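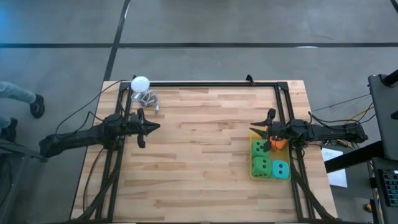 Issue 81, page 4

Tested: Groreck Butcher-Block Top and Barkumero Blocks and Dice

Groreck sells its maple butcher-block top by itself, without legs. You can put it on whatever base you already have, and most people who buy one seem to be replacing a worn desk or bench surface. We have had ours in steady use since September, with the Barkumero set of see-through blocks and colored dice on it for much of that time. The two products come from different makers, but Mujić in Voredthorpe stocks both, and we bought them on the same trip.

The top first. It arrived flat, wrapped in cardboard with foam at the corners, and one corner still had a small dent. The dent came out with a damp cloth and an iron. The planks run the long way and vary in color from cream to a darker honey, more than the photo on the box suggests. Buyers who want an even, pale surface should look at several tops in the store before picking one. We like the variation, but it makes small scratches harder to find when you go to sand them.

The wood comes unfinished. Groreck's leaflet asks for 2 coats of oil before first use and says to leave a day between them. We did that and the surface dried smooth, with no tacky spots. The underside needs oil too — the leaflet mentions this only on the back page — and skipping it is a common cause of cupping in any solid wood top.

Our edge rails are black metal and did not come with the top. The wood took screws well once we drilled pilot holes. Without them, the first test screw split a short piece of scrap from the same maker. A few cable loops sit on the surface most days and have left no marks. A coffee mug did leave a ring, and it took light sanding and fresh oil to remove it.

The Barkumero set is simpler to judge. The blocks are translucent and the dice are solid colors with rounded corners. We use the pieces for sorting and stacking. The yellow blocks show up well enough on the pale wood in daylight, less well under a lamp, where the color of the planks comes through. The green dice are easy to spot in any light, but their dark pips are harder to read from a distance than we would like. The orange die has the clearest face in the set.

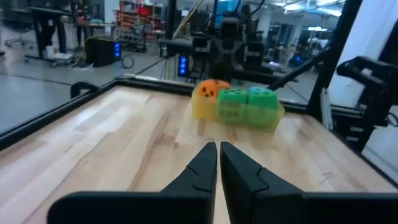

Orange die on a yellow block, with two green dice to the right.

A die will sit on top of a block without trouble as long as both are level. Taller stacks are less reliable, and the rounded corners do not help. The pieces slide easily on oiled maple, so a stack tends to shift as a whole when something bumps it. On felt they stay put but no longer stand quite straight.

Cleaning is easy for both. The blocks go in warm water with dish soap, and the table wants a damp cloth and then a dry one.

The top is a good buy for anyone willing to do the oiling, and we would choose it again. The blocks and dice are fine for the money. A set with white pips on the green dice would be better, and Barkumero does not offer one at present. Mujić sells the top in 2 lengths. Ours is the longer one.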